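Fundamentos de equipos portátiles
Tema 6. Batería, consumo y autonomía
Apuntes de clase. Versión del 24 de diciembre de 2021

6.1. Qué se ve en este tema

En el tema 5 quedó explicada la alimentación desde el adaptador hasta la placa. Falta la otra rama, la que parte de la batería. Al terminar hay que saber leer la etiqueta de un paquete, pasar de miliamperios hora a vatios hora, estimar la autonomía con un consumo medio y calcular el desgaste. La química de las celdas se trata por encima y no entra en el examen más allá de lo que aparece en el apartado 6.3.

Para los ejemplos se usan los dos portátiles del laboratorio, el Kondilow de once pulgadas y el Hillix de trece. Los datos del Kondilow son los que se emplean en los ejercicios resueltos. El Hillix pesa 1.379 gramos con la batería puesta y sirve para comentar el reparto de peso en el apartado 6.7.

6.2. Magnitudes

Capacidad (Q). Carga que puede entregar la batería entre el estado lleno y el corte. Se mide en Ah o mAh.

Tensión nominal (V). Valor de referencia de la celda o del paquete. En una celda de ion de litio corriente es de 3,6 o 3,7 V. La tensión real varía durante la descarga: parte de 4,2 V con la celda llena y baja hasta cerca de 3 V.

Energía (E). Producto de capacidad y tensión nominal. Se mide en Wh.

E = Q × V

Potencia (P). Energía consumida por unidad de tiempo. Se mide en W.

Autonomía (t). Cociente entre energía disponible y potencia media.

t = E / P

Error frecuente: comparar dos baterías por los mAh sin mirar la tensión. Un paquete de tres celdas en serie tiene la misma capacidad en mAh que una sola de esas celdas y el triple de energía. Para comparar equipos distintos se usan siempre los Wh.

6.3. Celdas y paquetes

Los portátiles usan celdas cilíndricas, prismáticas o de bolsa. Las cilíndricas fueron lo habitual en los modelos con batería extraíble y obligan a un grosor mínimo del chasis. Las de bolsa permiten paquetes planos que ocupan la zona bajo el reposamanos, y casi siempre van atornilladas por dentro.

La disposición se indica con dos números. El primero, seguido de S, son las celdas en serie. El segundo, seguido de P, los grupos en paralelo. Un paquete 3S1P tiene tres celdas en serie. Uno 3S2P tiene seis: tres escalones en serie, y en cada escalón dos celdas en paralelo. Poner en serie suma tensiones; poner en paralelo suma capacidades.

Todo paquete lleva además una placa con el circuito de protección y el medidor de carga. El circuito corta por tensión alta, por tensión baja, por corriente excesiva y por temperatura. El medidor integra la corriente que entra y sale y guarda el número de ciclos. Con el uso acumula error, y de ahí que un equipo pueda apagarse cuando el sistema todavía indica un ocho o un diez por ciento.

6.4. Ejemplo resuelto: Kondilow

La etiqueta del paquete indica 3S1P, 11,1 V y 2.355 mAh.

Energía de diseño:
E = 2,355 Ah × 11,1 V = 26,1 Wh

Se mide el consumo medio con navegación y edición de texto, brillo a la mitad y red inalámbrica conectada. Resultado: 5,5 W.

Autonomía teórica:
t = 26,1 / 5,5 = 4,75 h, es decir, 4 horas y 45 minutos.

El resultado es un máximo. El sistema suspende el equipo antes de llegar al cero, normalmente con un cinco por ciento de reserva. Con esa reserva:
t = 26,1 × 0,95 / 5,5 = 4,5 h

En los ejercicios, si el enunciado no menciona la reserva, no se aplica.

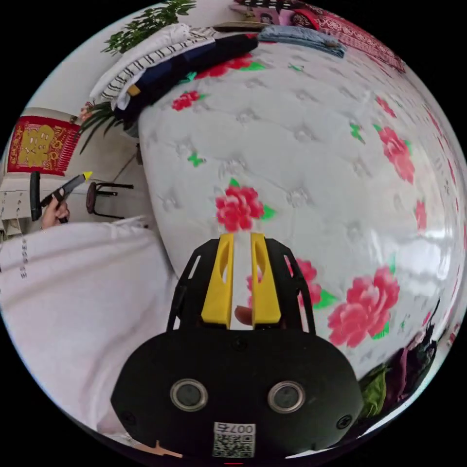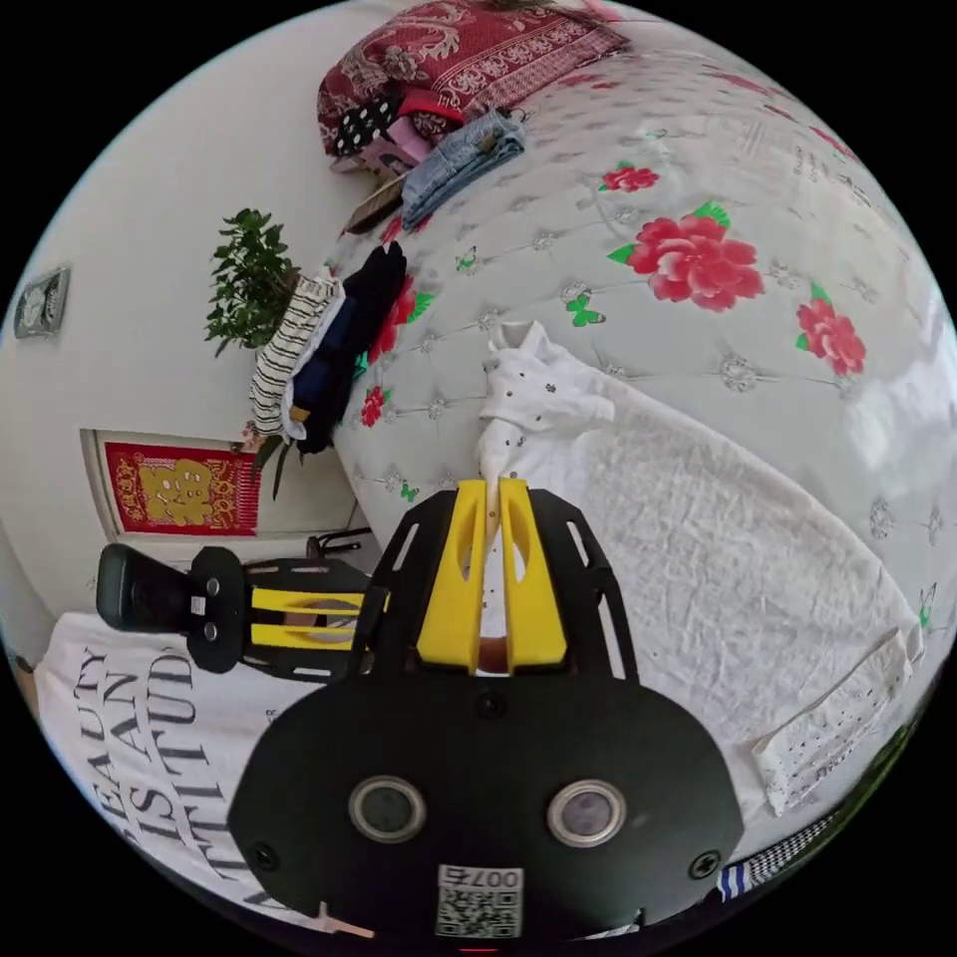
Figuras 6.1 y 6.2. Pinza de mano negra con dos dedos amarillos.

6.5. Desgaste

Un ciclo equivale a descargar en total el cien por cien de la capacidad. No hace falta hacerlo de una vez: dos descargas del cincuenta por ciento, con sus recargas, cuentan como un ciclo. Cuatro descargas del veinticinco, también.

El estado de salud (SoH) es la relación entre la capacidad actual a plena carga y la de diseño:

SoH = Q actual / Q diseño × 100

Siguiendo con el Kondilow, el medidor indica 267 ciclos y una capacidad a plena carga de 2.000 mAh.

SoH = 2.000 / 2.355 × 100 = 84,9 %

Energía actual:
E = 2,0 × 11,1 = 22,2 Wh

Autonomía con el mismo consumo de antes:
t = 22,2 / 5,5 = 4,04 h

Se han perdido 355 mAh, o 1,33 mAh por ciclo de media. Si la pérdida siguiera siendo lineal, el paquete llegaría al 80 % (1.884 mAh) tras 354 ciclos. La aproximación lineal vale para la parte central de la vida de la batería. Al principio la caída suele ser algo más rápida, y en la parte final se acelera otra vez, así que no debe usarse para prever cuándo quedará inservible.

Factores que influyen en el desgaste:

Temperatura. Es el más importante en el uso normal. Una batería guardada llena en un sitio caluroso pierde capacidad aunque no se use.

Estado de carga en reposo. El desgaste es mayor con la celda a 4,2 V que a media carga. Muchos fabricantes ofrecen un límite de carga del ochenta por ciento para equipos que están siempre enchufados.

Profundidad de descarga. Las descargas parciales desgastan menos que las completas para la misma energía total entregada.

Corriente de carga. La carga rápida calienta la celda. El circuito reduce la corriente en la última parte, por lo que el tramo del ochenta al cien tarda proporcionalmente más.

6.6. De dónde sale el consumo

Reparto orientativo en un portátil ligero con carga baja:

Pantalla: entre un 30 y un 45 %, según brillo
Procesador y gráficos integrados: entre un 15 y un 30 %
Red inalámbrica: entre un 5 y un 10 %
Almacenamiento: menos del 5 % en unidades de estado sólido, más en disco mecánico
Memoria, placa, pérdidas de conversión: el resto

Con carga alta el reparto cambia por completo y el procesador pasa a ser el primer consumidor. Si el equipo tiene gráficos dedicados, hay que comprobar si el controlador los desconecta en reposo. Un chip gráfico que no se apaga puede sumar varios vatios de forma constante, y en un equipo que gasta 5 o 6 W eso reduce la autonomía casi a la mitad.

Las cifras de autonomía de los catálogos dependen del método. Las pruebas de reproducción de vídeo dan resultados altos porque la decodificación la hace un bloque específico del chip y el procesador queda casi parado. Para comparar dos modelos hay que asegurarse de que se midieron igual, con el mismo brillo en nits (el mismo porcentaje de la barra no sirve, cada panel tiene su máximo).

6.7. Peso y volumen

La energía por unidad de masa de un paquete completo, con su carcasa y su placa, queda por debajo de la que se da para la celda suelta. Para estimaciones tómese 200 Wh/kg en el paquete de bolsa y 160 Wh/kg en el de celdas cilíndricas.

Con esos valores, un paquete de bolsa de 50 Wh pesa 250 g. En un equipo como el Hillix sería el 18 % del peso total. Pasar a 70 Wh supondría 100 g más, sin contar los cambios en el chasis.

6.8. Práctica

Se hace por parejas en dos sesiones. En la primera se usa el registrador Boateng, que se conecta entre el adaptador y el portátil y guarda una muestra por segundo. En la segunda se trabaja con el programa Zenham, que lee el medidor interno de la batería.

Pasos de la primera sesión:

1. Cargar el equipo al cien por cien y esperar a que la corriente de carga caiga a cero.
2. Fijar el brillo al valor indicado en la ficha.
3. Registrar diez minutos en reposo con la pantalla encendida.
4. Registrar diez minutos con la pantalla apagada y el sistema activo.
5. Registrar diez minutos reproduciendo el vídeo de la carpeta común.
6. Exportar los tres registros y calcular la media de cada uno.

La diferencia entre los pasos 3 y 4 da el consumo de la pantalla. Recordad que el registrador mide a la salida del adaptador y que la cifra incluye las pérdidas de la etapa de entrada. En la segunda sesión se repiten los pasos 3 a 5 con el equipo desenchufado y se comparan las medias.

En la memoria hay que incluir la tabla de medias, el SoH del equipo usado y la autonomía estimada para los tres casos. Máximo tres páginas.

6.9. Ejercicios

1. Un paquete 4S1P lleva celdas de 3,7 V y 3.000 mAh. Calcula la tensión nominal y la energía.

2. Otro paquete es 2S2P con esas mismas celdas. Calcula lo mismo y explica por qué la energía coincide con la del ejercicio anterior.

3. Un portátil con 48 Wh de diseño y un SoH del 75 % consume 8 W de media. Halla la autonomía con una reserva del cinco por ciento.

4. Un usuario descarga cada día el 40 % de la batería y la recarga por la noche. Indica cuántos ciclos acumula en 30 días.

5. Con los datos del apartado 6.4, calcula la autonomía del Kondilow si se baja el brillo y el consumo medio pasa a 4,6 W. Repítelo con la capacidad actual del apartado 6.5.

Soluciones: (1) 14,8 V y 44,4 Wh. (2) 7,4 V y 44,4 Wh. (3) 4,3 h. (4) 12 ciclos. (5) 5,7 h y 4,8 h.

Para el tema 7 conviene repasar la conversión entre julios y vatios hora.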